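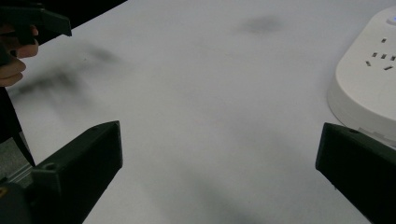
Re: [worktops] Matte white tops, gray marks, what to clean with

Rocío Ocampo wrote:

> We took delivery of 11 tables with the Morik matte white top in April and
> most of them already have gray marks. Dish soap takes off fingerprints and
> coffee but leaves the gray. One of our people used a melamine sponge on a
> corner and now there is a shiny patch about the size of a hand. Two
> questions. Is the gray in the surface or on it? And can the shiny patch be
> made matte again, or do we turn that table toward the wall and live with it?
>
> Also, Garrido offered us the Unberg cleaner with the next order. Has anyone
> used it on this finish?

Taking these in order.

1. In the surface or on it

Usually on it. The matte texture is a fine roughness, and it works like a file on anything softer that is dragged over it: rubber feet, aluminum parts, the soles of power strips, cable jackets. What stays behind is a thin layer of the other material. Soap does nothing to it, as you found. To check, rub one mark with a white pencil eraser, ten strokes, light pressure. If the eraser picks up gray, it is transfer. If the mark is unchanged, try isopropyl alcohol on a cotton pad. If it survives both, treat it as damage or as a stain that has gone under the finish.

Do this under one lamp placed low at the side of the table. Ceiling light flattens everything and you will miss half of the marks.

2. Cleaning sequence

What we do on the tables at Ramance:

a. Clear the top and unplug any power strip that sits on it. Wipe under where it was.
b. Dry microfiber first, to get the grit off. Wet grit makes new marks.
c. Warm water with a little dish soap, then plain water, then dry.
d. Eraser on whatever gray is left. Brush off the crumbs, do not wipe them.
e. Isopropyl on the rest, one area at a time, with a clean side of the pad for each.

We put 200 ml of alcohol in a pump bottle and it lasts months. Spraying wastes most of it and gets it into the edge joint, where the glue does not like it.

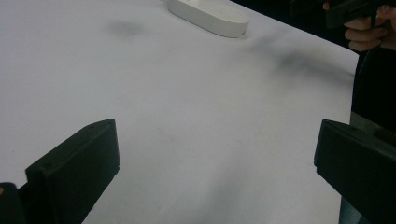 Sorting real marks from shadows takes more time than the cleaning, at least on a large top. A matte white surface shows a soft shadow with almost the same gray as a rubber scuff, and people will scrub at a shadow for longer than you would think. The long diffuse streak running to the right edge is the kind I would not touch until I had moved the lamp. It could be a stain or only uneven light, and a picture does not settle it. The softer smudge left of center I would go at with the eraser. If a mark moves with the lamp, leave it alone.

3. The shiny patch

A melamine sponge is an abrasive. It has taken the peaks off the texture, so what you have is a polished spot with no dirt in it. I tried to bring one back on a scrap piece, starting with 2,000 grit used wet, which made it shinier. 300 grit, dry, in small circles, gave something close to the original sheen when seen from straight above and clearly different from the side. I would not do it on a table in use unless the patch is already bad enough that you want the table replaced.

Turning it toward the wall is reasonable. A desk mat is cheaper.

4. Unberg

I have used one bottle. On transfer marks it did the same as isopropyl, with a smell. It left a faint film that needed a rinse with plain water, and the label does not mention the rinse. If Garrido is giving it to you free, use it up. I would not pay for it.

One thing I don't have an answer for: pale plastic items left in place for weeks sometimes leave an outline that neither the eraser nor alcohol removes. It fades to roughly half in a month and then stops. If anyone on the list knows what is migrating there, please post.

Renato Cáceres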